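Janthorpe Home & Workroom Forum > Storage, Shelving, Walls

Thread: Perforated panel on the front of a counter, two months in, opinions please

vassal_of_clutter
Posted 10th September

Long post, sorry. Back in June I wrote in here asking whether to put perforated panel on the wall or on the front of the counter. The vote went to the wall. I went with the counter, because I have one decent wall and it has a window in it.

The counter came out of a shop that was closing in Kelmont. It has a curved front, which is why it was cheap, and it weighs as much as a cow. The panel is a white one from Ditport, thin enough to take a bend if you're patient and don't need both hands for anything else. It took me 33 screws and 2 evenings. The holes still line up with each other. They don't line up with the floor, but you have to lie down to notice.

So far I've hung scissors, tape, a dustpan, and a bag of other bags. My complaint is the hooks. The metal ones that came in the pack fall out every time I take something off them, so I get the scissors and the hook together, like a set.

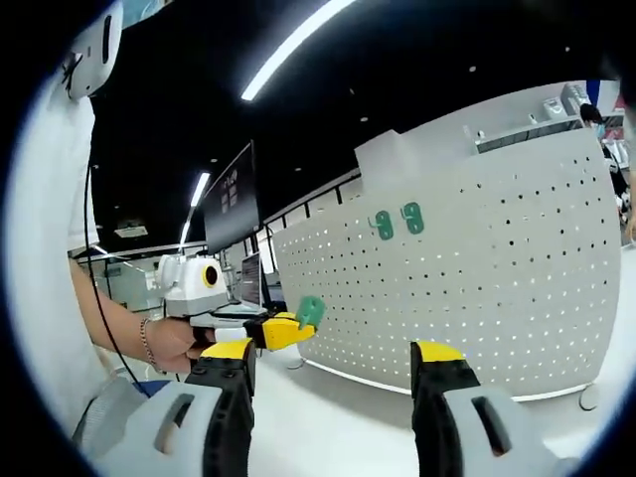 What I'm after is advice on hooks that stay put on a curve. Everything I read assumes the panel is flat and on a wall, and the reviews are all from people hanging hammers in garages. I want to hang light stuff at hip height where I walk past it all day. The green ones with the little peg, set at two different heights on the white, look right to me, and I like that you can spot them without hunting. But I don't know if a rounded tab will sit properly once the surface bends away behind it. Do I need to shim them? Is there a kind with a wider back? And does anybody put hooks level, or is that a thing for people with straight counters?

pegleg26
Told you to use the wall.

vassal_of_clutter
You did. It's on page 3 of the old thread. I think of it often.

mrs_plinth
Love a curved counter. We had one in the yarn shop and customers would drift along it like ducks. I'd leave the hooks uneven. If you put them level on a curve, they look crooked from every spot except one, and you will never be standing in that spot.

On the falling out: put a dab of removable putty behind the tab. Not much. Press, walk away, don't hang anything until the next day.

quarterinch_dave
Putty is a bandage. The problem is that the holes open up a little on the outside of a bend and the hook rattles. You want a hook with two pegs, one above the other. The curve runs side to side, so up and down is still straight and both pegs seat fine. Side-by-side pegs will fight you.

mrs_plinth
My putty held for nine years, but go off.

quarterinch_dave
Nine years of yarn. Yarn weighs nothing.

mrs_plinth
You have never carried yarn.

pegleg26
The wall is flat, by the way. Just mentioning it.

lowshelf
I have a Vass panel on a kitchen island, so same idea. Two things. First, hip height is also the height of sleeves, pockets and bag straps. I tore a cardigan in the first week. Short stubby hooks are better than long ones for that, and color helps too. White hooks on a white panel are a trap. Second, leave the bottom few rows alone or you'll kick whatever's down there.

Also, what's on top of yours? If there's a raised part behind, small things can live up there and you won't need a hook for every last item. I was hanging a stapler at one point. It looked deranged.

vassal_of_clutter
There's a raised bit, yes. It currently holds mail. I take the point about the cardigan, I've already lost a belt loop.

quarterinch_dave: the up-and-down pegs make sense and I'm annoyed I didn't think of it. Do you know if they come in a color?

quarterinch_dave
Mine are gray. Spray paint exists. Rough them up first or it'll flake off in the holes.

mrs_plinth
Or buy the green ones and use putty.

vassal_of_clutter
I'm getting some of each. Dave's for the scissors and the dustpan, green with putty for the tape and the bag of bags. I'll report back.

pegleg26
What are you doing with the wall?

vassal_of_clutter
Looking out of it.

lowshelf
Measure your hole spacing before you order anything. I have a whole drawer of hooks that fit somebody else's panel.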